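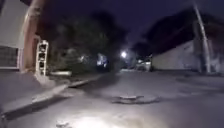
Section 9: Night stop faults on unlit and part-lit streets

This section applies to the Bruvex Plirero street robot running Tolik drive software. It replaces the earlier night driving notes. Read it before sending a robot out after dark, and again if a robot has stopped on the road or failed to slow for a hole in the surface.

9.1 What goes wrong

Two faults have been confirmed. They look alike on the fault log, but they are dealt with differently.

Fault A, missed surface drop. The robot does not slow for a shallow pothole, a sunken patch or a drop beside a kerb. The headlight is usually set too low when this happens. The road close to the robot is overlit and a hole beyond the bright patch is read as a stain or a shadow. The robot may pitch forward, lift a wheel or tip over.

Fault B, false stop. The robot brakes hard for a mark that is level with the road. Dark cracks, sealed joints and the shadow under a parked car can all set it off. Strong glare from a street lamp makes it more likely.

Fault A was first reported in August by Sakda Thongsuk, after a robot on a residential route dropped its front wheel into a worn patch and bent the steering link. The fault log showed the road as clear.

CAUTION: A robot that has stopped with Fault B may set off again without warning once the glare changes. Press the red stop button before you step in front of it, even if the drive light is off.

9.2 Making the robot safe

1. Approach from behind, on the pavement side if there is one. Wear a high-visibility vest.
2. Press the red stop button and turn it to lock.
3. Look for traffic. If a vehicle is coming, stand clear and let it pass.
4. Put the robot in free-wheel and push it to the side of the road. Do not lift it by the front guard.
5. Wait 3 minutes before opening the side cover.
6. Check the front wheel and steering link for play. If either is loose, do not drive the robot. Take it back by van.

Note: Free-wheel releases the brake. On a slope, keep one hand on the push bar until the wheels are chocked.

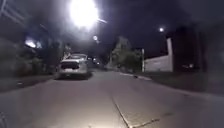 9.3 Setting the headlight and camera

Do this on the street where the fault happened, after dark, with the stop button locked. A setting made in a workshop will not hold up outdoors.

1. Clean the headlight glass and the camera window with the cloth supplied. A greasy window spreads the light from street lamps.
2. Open the service menu and choose Lamp, then Aim.
3. Raise the beam one step at a time until the patch of light no longer washes out the road directly ahead.
4. Choose Camera, then Exposure, and set the upper limit to 10. Do not use Auto.
5. Choose Surface, then Drop Check, and set it to Slow.
6. Save, then restart the robot from the main switch. The stop button does not restart the software.

Note: With Drop Check set to Slow, the robot will creep over many joints and cracks that it used to cross at full speed. Leave it on Slow. Raising it to clear a Fault B stop can bring back Fault A.

9.4 Test drive

Two people are needed. One walks level with the robot holding the remote stop, the other watches for cars and people on foot.

1. Unlock the stop button and choose Walk speed.
2. Drive past a street lamp, a parked car and at least one crack or joint.
3. Drive towards a known hole and stop by hand if the robot has not slowed by the time its light reaches the near edge.
4. Repeat from the other direction.

If the robot fails step 3, lock it out of night routes and replace the Poon depth sensor (see Section 14). If it still stops at flat marks but passes step 3, it may be used at Walk speed only.

9.5 Reporting

Send the fault log and the street name to Cristóbal Orellana at Bruvex service. Copy the log before restarting, as a restart clears the last drive. Robots with software older than September 14, 2023 do not record the lamp setting, so write it down by hand.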